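How to record a clean table-clearing set with the hand grippers (club notes, May)

Quick version for anyone on the Cirneck team who missed the session. Read it all once before you pick anything up.

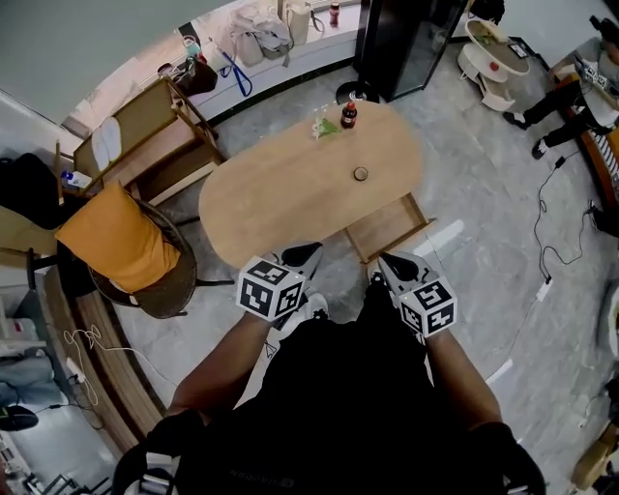 What you need

- one pair of hand-held grippers, left and right, marker cubes on
- an oval or round table, something with a drawer is best
- three small props. Bottle, lid, bunch of flowers works fine
- head camera, charged
- the Stokuvach logging script on the club laptop
- a partner to run the laptop

Step 1. Check the cubes

Both cubes tight. Wiggle them. If one turns even a little, stop and fix it, the tracking will look OK on the laptop and be garbage later. Black squares must be clean, wipe with a dry cloth only. Don't touch the printed faces after, fingers leave grease and the pattern gets shiny under the lamps.

Step 2. Calibrate

Hold both grippers out in front of you, pads pointing away, over the edge of the table. Keep still. Partner hits C on the laptop, wait for the beep. Then open and close each gripper all the way, left first. If you do right first the labels swap and you have to start again (we lost 14 takes like this in the first week, so please).

Step 3. Set the props

Keep them inside easy reach. You shouldn't have to lean. Lid goes in the middle, bottle toward the far side, flowers next to it. Drawer open before you start recording. Opening it is a seperate task and has its own folder.

Step 4. Record

Say "go", count two in your head, then move. One object per take:

1. Reach in slowly, cube facing the camera as much as you can
2. Close on the object, pause
3. Lift straight up, a hand's width or so
4. Carry to the drawer, lower it in, open the pads
5. Back to start pose, hold, say "stop"

Aim for 12 seconds. Longer is fine for the flowers, they slip. Shorter is not fine, the motion blurs and the Karagiannis filter throws the take out.

Don't look around the room while your hands are working. Camera goes where your head goes! Look at the object, then at the drawer, then the object again if you need to. Both cubes should stay in view the whole take.

Step 5. Name the files

task_object_hand_number. So drawer_lid_right_03. No spaces, no "final", no "final2". Partner does the naming while you reset the table.

Step 6. Swap

Change places every 20 min or so. Arms get heavy before you notice and the takes get sloppy. New person does step 2 again from the top, no skipping, everybody's start pose is different.

Common problems

Tracking drops out halfway: you rolled your wrist and the cube turned side on to the camera. Bring your elbow in.

Bottle tips over: you grabbed it too high. Go for the middle of the glass, not the cap.

Lid won't pick up: come in from the rim, one pad under. Flat grabs from the top never work with these pads.

Laptop says "no left": check for a sleeve hanging over the cube. Roll it up and try again.

Where we are

628 takes recorded, 265 of them passed the filter. Most fails are the blur thing, see step 4. We need a lot more lid and flower takes before the Drovero challenge upload, bottle is nearly done so leave that one for last.

When you finish, grippers back in the padded box, pads closed, camera on the charger. Copy the folder to the club drive before you shut the laptop, then write your take numbers on the sheet inside teh box lid.

We use cookies to keep this site running and to count visits. By continuing to browse you agree to our cookie policy. Accept Manage settings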